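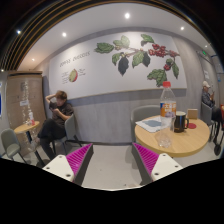

Photo: Edileuza Nogueira / Grevley Handheld Trials, January 2026

Ribbed or smooth pads for a hand-held gripper used in public seating areas?

Posted by Edileuza Nogueira

Our department is comparing two sets of finger pads for a hand-held gripper before placing an order. The first set, in magenta, has fine ribs across the gripping face and is mounted on white bases. The second is smooth silicone from Jisden. The intended objects are ordinary café items: plastic drink bottles, mugs with handles, coasters and sheets of paper. Each pad set has completed 60 grasps per object. The ribbed pads performed well on bottles but failed repeatedly on coasters lying flat. We would also appreciate advice on the camera, as bright ceiling lights appear in our view above the fingers. Should exposure be fixed or left automatic?

Reinaldo Fontes

The results are consistent with our own evaluation at the Balham site. Ribs give way around a curved surface and hold it securely, but they provide little purchase on a thin edge. We recommend retaining the ribbed pads and adding a narrow lip, 2 mm deep, at each fingertip. Please check the base screws at regular intervals; ours had loosened after over 1,000 cycles, and the resulting play was first mistaken for pad wear.

With regard to the camera, exposure should be fixed at table level before each session. Automatic exposure will darken the fingers whenever the tool is tilted toward a ceiling light – the pad edges then become difficult to track. Comparisons made under differing exposure settings should not be combined.

Osvaldo Miranda

Smooth pads are better for paper. I have not tested coasters. The Kong controller has a force limit setting and it should be the same for both sets, otherwise the comparison is not valid.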